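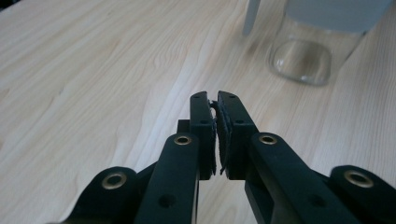

Jan 30, 2023. Storage jars, flip-top kind, for the dry goods shelf.

Very happy with these so far! I wanted something that opens with one push and stays open while you scoop, and the rounded-square shape packs so much better than the old round tins (we lost half a shelf to gaps). You can see what's inside without reading a label, too.

Did the sorting on the blond wood table. It has the grain I like, and it's the right height for working standing up – my back says thanks.

Fill weights, level to the collar, lid still closing:

- rice: 635 g
- rolled oats: 330 g
- both jars plus the two spares, all rice: 2093 g, but one spare was only part full, so don't use that number for anything

Lid check: 60 openings on one jar, by hand, and the hinge feels just as snug as when I started. Lovely little click. I'd still like to repeat it with flour dust in the hinge, which is what finished off the Trunix ones in May.

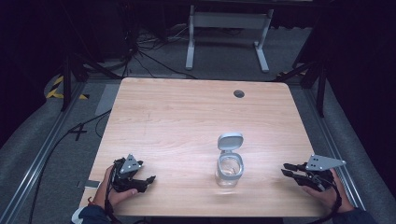
Marjan Arabzadeh: Try the lid with your thumb only, other hand full. The Damon jars passed everything on the table and then I couldn't open one while holding a spoon.

Good point, adding thumb-only to the list. Also want to wash one and see how long the collar takes to dry underneath – water loves to sit in a rim like that. Two jars are set aside on the Nilus shelf for it, lids up.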